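Getting a White Tabletop White Again (More or Less)

Whoever first sold the world a white work table never owned a ballpoint. Mine has been through 16 years of glue, coffee and bad decisions, and I still clean it most evenings, mainly out of spite.

Start with the dry stuff. Brush off any grit before a wet cloth gets near it, or you'll be sanding the table with your own crumbs. Then warm water and one drop of dish soap. One. Foam is for people with time to rinse.

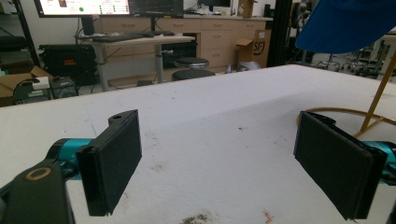 Pen lines want rubbing alcohol on a cotton ball, dabbed along the line and wiped toward you. Try it underneath first. Mesfin Negash swears by toothpaste, and his table smells terrific and still has pen on it.

For tan stains, make a paste of baking soda and water, leave it about 20 minutes, and wipe. Brown smudges get the same twice. Red and orange marks may just live there now. Put a lamp on them.

Skip the scouring pad. It takes off the shine, and next time the coffee moves in for good.

Questions to Yevhen Harasym, Irkthorpe | © Graven Household Notes | Back to top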